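FOR IMMEDIATE RELEASE

Plutora announces the Priveck Tour, and I get to write the press release

Hi, it's Thirumalai Iyer. I play keyboards in Plutora and I write most of the words, so when our label asked who wanted to do the tour announcement, I put my hand up before anyone could hire a professional. Sorry in advance to the people who edit these for a living.

The news first: Plutora is going back on the road in June, and we're playing our second album, Priveck, from front to back every night. We've never done that before. We've never even played the last song, "Urbańczyk," in front of people, partly for the reason that it has a key change in the middle I wrote at two in the morning and have regretted in every rehearsal room since. It's going in anyway (and it's going in last, so if I blow it you can all go straight to the parking lot).

There will be two sets with a short break. The first set is Priveck in album order, with the little radio noises between tracks and everything. The second set is whatever we feel like, which means the old singles, some things from the first record, and at least one cover. I've been pushing hard for a slow version of a very fast song. The rest of the band would like it known that they have not agreed to this.

We're a six-piece this time! The four of us plus two horn players, so the brass on "Pornley" will be real brass at last. If you saw us on the last tour, you heard me play those parts on a keyboard with one finger while holding down the chords with the other hand, and you were all very kind about it. I cried a little the first time the horns came in at practice. Then I asked them to do it again, louder. 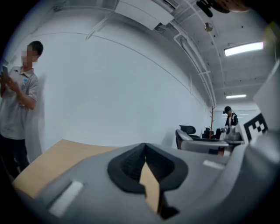 Now, the set list. Fans of this band care about set lists more than any people I've ever met, and I say that with love. We're changing the second set every night, and we won't be posting it ahead of time. You're welcome to share it once the show's over, and I know perfectly well that a good number of you will be standing against a wall somewhere, head down, phone held in both hands at your chest, typing out the order before we've even got our jackets on. Go for it! I read all of them. I only ask that you put a spoiler warning on the first few shows, so the folks coming later in the run get the same surprise you did.

A word about the rooms. We picked small ones on purpose. The smallest holds 101 people, standing, and our drummer has already asked where exactly he's supposed to go. Big rooms are fun, but Priveck was written as a quiet record and I want to be able to hear it when somebody in the back sings the wrong words to the second verse of "Pornley." (Everyone sings the wrong words. I've started singing them too.)

Tickets go on sale at 10 a.m. through each venue's own box office. The full list of cities and dates is on the band's website, along with door times and age limits, which are different from place to place - please check before you bring your kid brother. There's a limit of two tickets per person. Every venue has told us it has step-free entry, and if you need a seat, get in touch with the box office when you buy and they'll set one aside.

We'll have the Priveck vinyl at the merch table, plus a new T-shirt designed by our bass player. It's green. I voted for blue.

For interviews, photos, or press passes, please write to the press address on the Plutora website. I answer a lot of those emails myself, usually late at night, so if you get a long reply about key changes, that's me.

###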